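갤러리 > 작업실 > 컵 정리

하늘색 컵 정리하는 날

창고에서 컵 박스 꺼냄. 총 428개. 많다 진짜... 8월 안에 다 끝내야 해서 급하게 올려요.

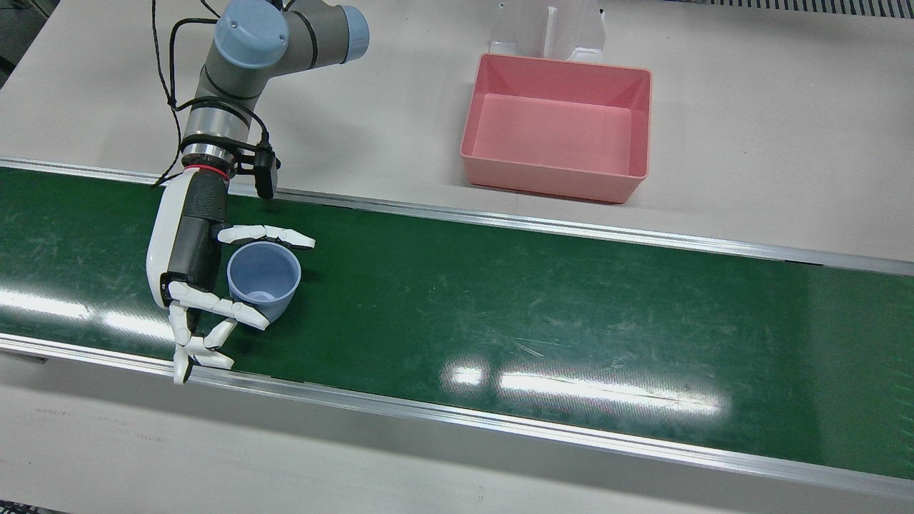
박스는 Murnville 창고에서 온 게 400개, 나머지는 Fletbridge 쪽에서 남은 거. 색은 전부 하늘색으로 맞춰 달라고 했는데 박스마다 톤이 조금씩 다른 듯. 일단 섞지 말고 따로 쌓아두기로.

초록 벨트 위 연한 파란색 플라스틱 컵. 벨트 가장자리는 알루미늄 레일. 컵은 하나씩 확인하고 넘김. 금 간 거, 입구 찌그러진 거 빼고 나면 한 박스에 40개씩 담아요. 사이에 종이 한장씩 꼭 끼울 것! 지난번에 안 끼웠다가 서로 꽉 물려서 빼느라 고생했음.

불량은 오전까지 7개. 생각보단 적네요. 이건 버리지 말고 연필꽂이나 화분 받침으로 쓰실 분 가져가세요. 선착순.

라벨은 Galteck 양식 그대로, 박스 옆면에 붙이기 (윗면 말고 옆면이요, 쌓으면 안보임). 테이프 거의 다 썼어요. 오시는 분 한 롤만 부탁.

오후 3시쯤 Warrier로 나갈 것부터 먼저 포장합니다. 남은 박스는 문 옆에 두지 마시고 안쪽 벽으로 붙여주세요. 통로 좁아서 카트가 안 지나가요. 설명 빠진 건 나중에 추가할께요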